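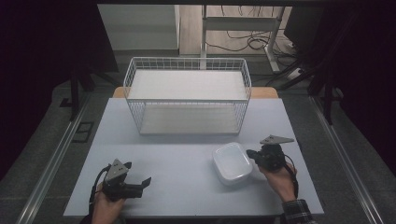 The grower's first message said that the seed was fine and the test was wrong, and would the laboratory please run it again before the buyer heard.

I read it twice and printed it for the file. The lot was number 1682, a pasture grass sold under the name Forkura, harvested on the river flats outside Moura and stored over winter in a shed at Stemside. The certificate had gone out the previous afternoon. It gave germination at 16 per cent. The minimum for sale was far above that, and the grower knew the minimum as well as I did.

A germination test is a simple procedure. Seeds are drawn from a mixed sample, set out on damp paper in replicates, and kept at a controlled temperature for a fixed period. At the end of it the normal seedlings are counted and removed. What remains is sorted into abnormal, fresh, hard and dead. I had sorted this lot myself. Most of it was dead, and pressed under a fingertip it gave way like wet bread.

I wrote back that a retest could be requested on the usual form and that the fee applied. The form arrived within the hour, signed so hard that the pen had gone through the paper and showed as a nick in the scan.
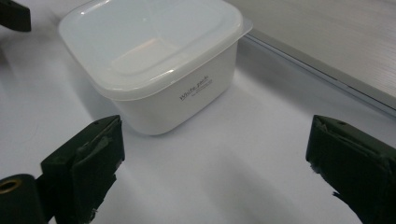
Plastic container with lid, white.

The second sample was drawn by the depot at Stemside and came by road, 800 grams in a sealed bag with the seal intact. I recorded the mass, checked the seal number against the docket and divided the sample down. The moisture was normal. There was a faint smell when the bag was opened, a bit like a cupboard where apples had been kept. The sheet had no field for smell. I wrote it in the margin.

While the retest was in the cabinet I went through the storage records. Widovero, who ran the depot, kept a temperature log for each bay, one reading in the morning and one at night. Bay 5 had held lot 1682 since May. The readings were steady for weeks, and then steadier than that. For nineteen days the morning figure and the night figure were the same, to the decimal place, in the same blue pen. After that the pen was black and the figures moved about again.

A shed on a river flat does not hold one temperature for nineteen days. Either the thermometer had stuck or the person reading it had stopped walking down to the bay. The neighbouring bay had been used for drying a late crop over the same period – the invoice for the gas was in the same folder – and the dividing wall was a single sheet of steel.

I had no instruction to look into any of this. The laboratory reports on the sample as received. It says so at the foot of every certificate, in type small enough that growers tend to find it only when they are angry. 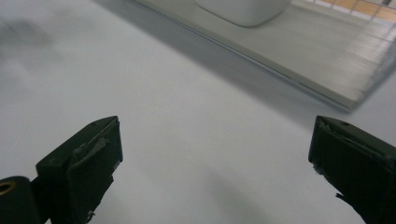 The retest came out within tolerance of the first. I did the calculation on paper and then in the spreadsheet, and both agreed. The seed had been cooked, slowly, in its bags, probably during those nineteen days, and the grower had been paying storage on it ever since.

The second certificate was dated 06/12/2019. I completed the fields in order: lot, variety, mass, purity, moisture, germination. Under Remarks, which I had left blank on every certificate since I started, I typed that the result was consistent with heat damage in storage. I took it out. I looked up the wording in the handbook, found that remarks of that kind were permitted where the analyst could support them, and typed it again.

The grower rang after lunch. There was a tractor idling at the other end, and for a while that was all I could hear. Then the grower asked whether heat damage meant the paddock or the shed.

I said that the laboratory reported on the sample as received. I said that the depot was obliged to supply its bay records to any customer who asked in writing, and that the form was on the website.

The tractor was switched off.

"Which bay records?" the grower said.

I gave the number of the bay and the number of the one beside it, and waited while they were written down.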